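Felt table cover keeps creeping and pilling, what are you all using?
Crafts & Games Tables > Surfaces and Covers

fradwan_y
Posted in December

I have a plain rectangular folding table in the spare room that gets used for cards, cutting paper, sorting beads and wrapping presents. The top is slick and hard and everything skids off it. Last winter I bought a polyester felt cover from a place called Hulier and it has been a disappointment. It slides toward whoever is leaning on it, and it has started to pill where forearms rest.

I'm looking at wool felt, or maybe one of those wool and rayon blends, but the price jumps a lot. Is it worth it for a table that isn't only for cards? Also, do you glue it, clip it, or just lay it down?

Yasmine

deolinda.a
Depends on what you do most. For cards, wool every time. For cutting and glue, don't put wool anywhere near it. You will ruin it in a week and be upset.

I lay mine over a rubber rug pad cut an inch smaller than the table on all sides. It has not moved since I did that.

Sherif_S
Rug pad is fine but get the flat kind. The open grid kind prints through thin felt and you can feel the bumps when you write on paper.

I'd also say don't write off polyester. I've had the same polyester piece on my work table for 4 years. It pills, I shave it with a sweater shaver, it looks okay again. It cost less than a pizza. Wool gets moths where I live and I don't want to think about that.

deolinda.a
Moths go for wool that sits in a closet. A table that gets used and vacuumed is not going to have a moth problem.

Sherif_S
Mine was used and vacuumed. It had moths.

deolinda.a
Then you had moths in the house already and the table was the least of it.

fradwan_y
Okay, I don't have moths that I know of. What thickness are people buying? The Hulier one doesn't list any thickness and it feels like a greeting card.

pellegrini_f
I buy 2 mm for covers and 4 mm if it's going to sit under a sewing machine or anything heavy. The thick one drapes badly over the edge so I cut it flush and don't bother with an overhang.

Don't glue. I glued one to a desk years ago with spray adhesive and getting it off took a whole weekend and a bottle of citrus remover. The desk still has a tacky patch by the drawer.

Clips are good if your table edge is thin. The spring ones sold for picnic tablecloths work.

Sherif_S
Agree on no glue.

MarwaEK
I'll disagree a little with everybody. I glue the felt to a thin sheet of hardboard and set the board on the table. No creeping, no wrinkles, and when I want the bare table for painting I lift the whole thing off and stand it behind the door. The glue never touches the furniture. White craft glue rolled on thin, felt smoothed down from the middle, books on top overnight.

If your table is long you'll need two boards and there will be a seam. I don't mind the seam. My sister does.

pellegrini_f
I'd mind the seam. Beads will find it.

MarwaEK
They do. I put a strip of masking tape on the underside and it keeps the boards tight enough.

fradwan_y
The board idea is interesting. I could keep the bare top for cutting. How do you all deal with lint, though? Mine looks gray and dusty the day after I clean it.

deolinda.a
Color matters more than people expect. Black and dark green show every speck. Mid tones hide it better. I went with a blue-gray and I only notice lint when the lamp is low and off to one side. It does still pick up fuzz, because felt is felt.
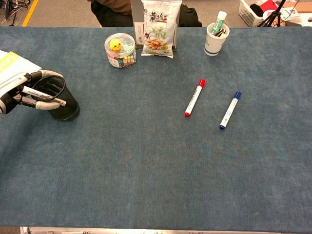 For cleaning I use a damp rubber glove, the dishwashing kind. Drag it toward you in short strokes and the lint rolls up in a line. Sticky rollers work too but they leave a film after a while, and then the felt catches even more dust. I stopped using them. A soft vacuum brush once a month takes care of what's down in the fibers.

Don't scrub spills. Blot them. Wool will mat if you rub it wet.

Sherif_S
Glove trick works on polyester too. Only thing I'd add is shave first, then glove, or you do the job over again.

pellegrini_f
Has anyone ordered from Skillex? They sell it off the roll by the yard. Their gray looked almost lavender on my screen.

MarwaEK
Ask them for a swatch. Mine came in a plain envelope and the color was a true gray. The edges were cut crooked, so order a few inches extra and trim it yourself with a straightedge.

fradwan_y
Thanks, all. I'm going to get swatches of the 2 mm in a couple of mid grays and try it on a board for one half of the table. If the seam bothers me I'll go back to the rug pad. Will post again when it's on.

deolinda.a
Let it lie flat for a day before you cut. It comes off the roll with a curl in it.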